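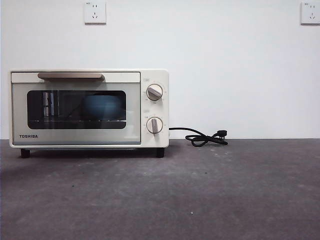
Every few months somebody sends me an article about how much money I could save by cooking in bulk on Sundays, and every few months I read it to the end, looking for the part where they show the math. It's never there. There's a big number in the headline and then a lot of talk about containers.

The latest one promised savings of 2,191 dollars a year. A year of what? Compared to whom? You have to scroll a long way to find out that the "typical household" in the comparison orders dinner in 4 nights a week. Well, sure. If I were doing that, I could save a bundle by eating toast.

I did try it, for what it's worth. I gave it most of June. I made the Carov chili, the one everybody passes around, and I made the lentil thing from the Sundilholm newsletter, which is fine on Sunday and by Wednesday tastes like the inside of a drawer. I kept my receipts. My grocery bill for the month went down by 67 dollars, and I was ready to be impressed until I remembered I was out of town for one of those weekends and ate at my sister's.

Then there's what I threw out. The articles never subtract that. Half a pot of rice, most of a bag of spinach, and a tray of roasted squash that I kept moving to the back of the fridge because I didn't want it and didn't want to admit it. I also bought lunch out twice that month with a perfectly good lunch sitting at home, and I doubt I'm the only person who does that.

The time claims bother me more than the money ones. Supposedly you spend two hours on Sunday and get the rest of the week back. Two hours doesn't include the shopping, and it doesn't include the dishes – so many dishes. I live over the hardware store in Dirdale and my sink is the size of a hat.

I'm not against leftovers. I cook too much soup on purpose and eat it for lunch, same as my parents did, and we never called it a system. What I don't trust is anything that needs a spreadsheet, a label maker and a set of matching lids before it starts saving you money. The article had links to all three, by the way. I checked, and they were the kind of links the site gets paid for.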